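Setting up the Palline two-arm table kit for a dish-clearing routine

Written by Halima Makori, Tunda applications support. Updated 21 January 2023.

This guide covers first-time layout and teaching of the clearing routine on the Palline two-arm kit (order code 1519). It assumes the arms are bolted to the rail, the controller is running Geto release 221 or later, and both arms have passed the homing check. If homing fails, see the rail installation sheet first.

1. Arrange the stations

Put the dish rack on the left, the red tray of tableware in the center and the waste area on the right. Keep the rack close to the tray. The left arm handles tableware. The right arm handles scraps and wrappers.

Open the Stations page in Geto and assign each area to an arm. Save the layout before moving on. An unsaved layout is lost when the controller restarts. 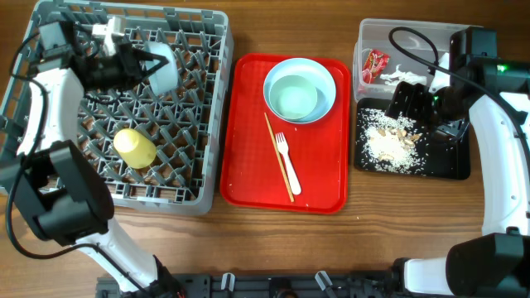
Figure 1. Three-station layout, with the left gripper holding a cup over the rack.

2. Load the practice items

Start with a cup, a bowl and a plate. Add flatware only when these three run without a stop. A fork or a single chopstick lies nearly flat on the tray and needs a lower approach than a cup, so it gets its own entry in the item list.

For the waste station, use dry grains and crumpled wrappers. Wet food is outside the rating of the standard finger pads.

3. Teach the rack positions

Switch the left arm to Hand Guide and open the wrist camera view. Bring the gripper over the rack with the fingers open. Stop above the pegs, then lower in small steps. Both fingertips should be visible at the bottom of the view, with the rows of pegs between and beyond them.

Press Mark at each drop position. Work from the back row forward so that the arm does not have to reach over items already placed. Geto stores up to 12 positions per rack. 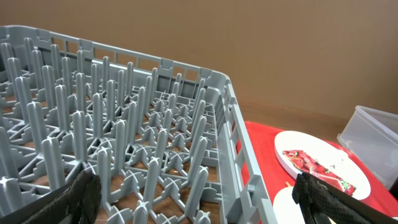
Figure 2. Wrist camera view during rack teaching, fingers spread.

If a finger touches a peg, back off straight up. Do not twist the wrist to free it. Repeated side loads will show up as error 502 (wrist torque limit), and the arm must be homed again before teaching can continue.

4. Run at reduced speed

Select Trial and run the full sequence with one hand near the stop button. Watch for two faults in particular:

Cup released too high: lower the drop position and mark it again.
Plate edge catches a peg: rotate the drop angle to line up with the row.

Move to normal speed after three clean runs.

5. Options

The Skjelbred finger set has a softer pad and a wider opening. It suits thick bowls but is slower on flatware. The pads are replaced as a pair. Finger calibration must be repeated after any change of pads, and stored rack positions should be checked in Trial.

Corrections to this page: Halvard Bråten, documentation desk.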